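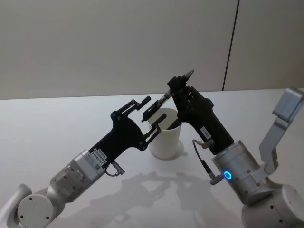

I went to the Tollitz open day with one question, and I had it written on the back of the parking slip: what happens when you move the cup?

The lab is on the second floor of a former bank in Nel, and the tour began in the lobby with coffee and a slide show. The slides were about Tesotance, the training method Tollitz published in December. The claim is easy enough to state. A person guides both arms through a task many times, the system learns from the recordings, and Tesotance then picks out the moments where the two arms depend on each other and gives those moments extra weight. The rest of the motion counts for less. According to the paper, this gets you a working two-arm skill from 837 recordings, where the older way of training on the same data mostly gives you arms that get in each other's way.

I have no trouble with the idea. If one arm is waiting on the other, a small timing error matters a lot more than it does while they're both just crossing open space. My trouble is with the task they chose to prove it, putting a pen in a paper cup. One arm has the pen, the other works at the rim, and there is one cup on one white table in front of a plain wall. I could hardly design a kinder setup. There's no clutter to sort through and nothing behind the cup that could be mistaken for it.

Upstairs they split us into small groups. Siron, as they call the two-arm station, is in the back room, and we were asked to stay behind a strip of tape. That put me far enough away that I couldn't judge the last bit of clearance at the rim, and the last bit is where a task like this goes right or wrong. A man next to me was filming over my shoulder. I asked him to send me the clip and I'm still waiting. 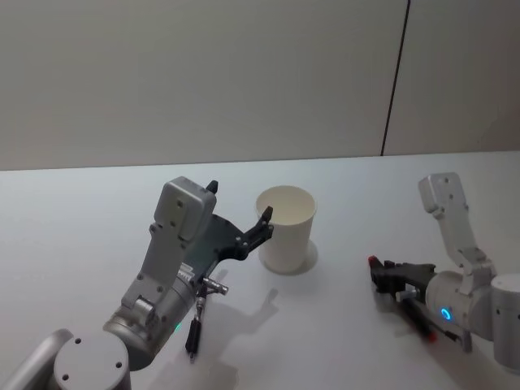
The arms move slower than I had pictured from the paper. Our guide said the speed is capped for visitors, fair enough, but then I'd like to know whether the published results were capped too. She thought so. She wasn't sure. It isn't in the paper, at least not in the version I printed.

Then there's the matter of what counts as a success. In the results table a run passes if the pen ends up in the cup and the cup is still standing. It doesn't say how hard the gripper leaned on the rim on the way, or whether the second arm did anything useful. I asked if they had tried the same thing with one arm parked. One arm could probably drop a pen in a cup on its own, and if it can, the score tells you very little about coordination, the thing the whole method is named for and sold on.

They had tried it, as a matter of fact, over 200 times. Those runs are in a supplement I hadn't seen. With the cup left in its usual spot, one arm did nearly as well as two. The guide put this on the screen without any fuss and I'll give Tollitz credit for that. I would have given more if it had been in the paper itself – on the same page as the headline number.

So I got to my question. The recordings were all made with the cup somewhere inside a taped square 14 inches on a side. I wanted it outside the square, and a lighter or darker cup if they had one, and the room lights turned down.

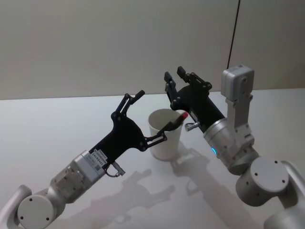 Ailsa Crichton said they do move it, though not on open days, and that I was asking the method to do something it had never been built for. Tesotance decides which parts of a recording matter, she said, and it can't invent a cup position that was never recorded. She compared it to complaining that a good index doesn't add chapters to the book. She also said the one-arm result bothered her more than it seemed to bother me, and that a harder task is being recorded now, one where the first arm has to steady the cup or the second has no chance.

I liked that answer better than anything on the slides. It is still a promise about a task I didn't see. The abstract, meanwhile, says the method "generalizes across placements," and a reader who doesn't know about the square will take those words to mean more than they should. I told her so and she wrote it down.

The tour ran long and the last stop, the machine shop, was closed by the time we reached it. Parking behind the building is free for 2 hours, and mine was up well before the questions were.

Posted May 31, 2026. I've asked Tollitz for the supplement and for the speed setting, and I'll add both here if they arrive.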